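Chores and machines: frequently asked questions

Kinditz tests robot arms for small workshops and for people at home. Most of the messages we get ask the same few things, so the answers are collected on this page. Last updated October 23, 2025.

Can a robot do my housework yet?

Some of it, slowly, and in a room that has been set up for it. Floor cleaning is the one chore that has been handed over in ordinary homes. Arms that pick things up, put them away, fold them or wipe them are still mostly in test rooms. We would not tell anyone to buy an arm today in the hope of never tidying up again.

Which chores come closest?

Moving hard objects of a known shape from one known place to another. Cups to a shelf, boxed parts to a tray, bottles to a crate. An arm can repeat this all day if nothing much changes. Clearing a table after a meal is harder, as the things on it are different each time and some of them are stuck together or half full.

Which are the furthest off?

Anything soft, tangled or wet. Bedding is very hard. So is sorting a drawer of cables. Washing up by hand needs a firm grip on slippery things and a light touch on thin ones, often within the same few seconds. Looking after people is outside what we test and we do not give advice on it.

What about the shop floor?

Workshops are easier than kitchens. The lighting stays the same, the parts are known and someone can mark out where things go. Loading a machine, packing a tray and passing parts along a bench are all realistic jobs. Sweeping up around a bench and putting hand tools back are less so - people leave tools in odd places, and a spanner lying under a rag is a real problem for a machine.

Why do so many robots have only two fingers?

Two fingers cover more jobs than you might expect. They close from both sides, the pads take up the load, and there are few parts to wear out. A hand with five fingers can do more in theory but is harder to control and costs more to mend. For picking up a box or a bolt, the extra fingers add very little. Where two fingers fall down is on jobs that need the object turned within the grip, such as getting a key the right way round.

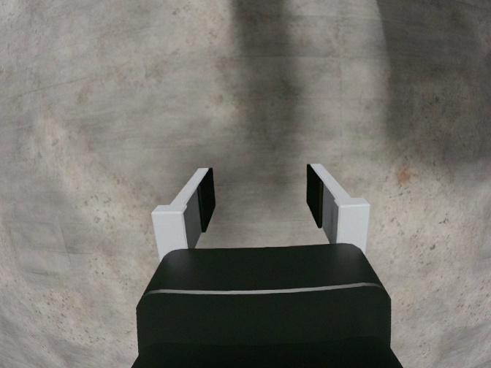 Simulated two-finger gripper, open, over a concrete surface.

Do you test on real machines or on a computer?

Both. A new task usually starts in simulation, where a dropped part costs nothing and the same attempt can be run again with small changes. After that it goes to the bench. In our last round of pick-and-place trials we ran 1723 attempts in simulation and 906 on the bench, using the same list of objects.

Does it work as well on the bench as on the screen?

No. In that round the simulated arm finished 86 per cent of its attempts and the bench arm finished fewer. Friction is the usual culprit. A computer model has a tidy figure for how much a pad grips a surface, while a real pad picks up dust and oil through the day. Light matters as well. Shadows, stains and marks on a floor can confuse a camera, so it is worth having them in the simulated version too.

Can a robot pick things up off the floor?

Often, if the object stands up a little. Flat items are the trouble. A washer, a coin or a sheet of paper gives the fingers no side to close on. People slide such things to an edge or use a fingernail, and both tricks are hard to copy. Gonusness, our test set for floor pick-up, includes several flat objects for this reason, and scores on them are still poor.

How long does it take to set one up?

For a single fixed task in a workshop, allow nine working days, including the safety check. Changing to a similar task later is quicker. Homes take longer and we do not offer home installation at present.

Is it safe to work next to one?

That depends on the whole set-up: the arm, the speed, what it is holding and who walks past. A slow arm with a soft part in its grip is one thing and the same arm with a blade is another. Have the risk assessment done before the arm is switched on, and have it done again if the task changes.

Will it replace my staff?

None of the workshops we have dealt with has let anyone go over a single arm. It tends to take over one dull job, and someone still has to fill the trays and clear the jams. We cannot say what your own business will do.

What is the difference between Escobar and Enine?

Escobar is our bench trial for workshop tasks. Enine is the household one and covers tables, shelves and laundry. Results from one should not be read across to the other.

Can I suggest a chore?

Yes. Write to Hanane Ait Ali, who runs the task list, and say what the object is, where it starts and where it should end up. A rough weight helps. New tasks are chosen each February - anything sent in after that goes on the list for the following year.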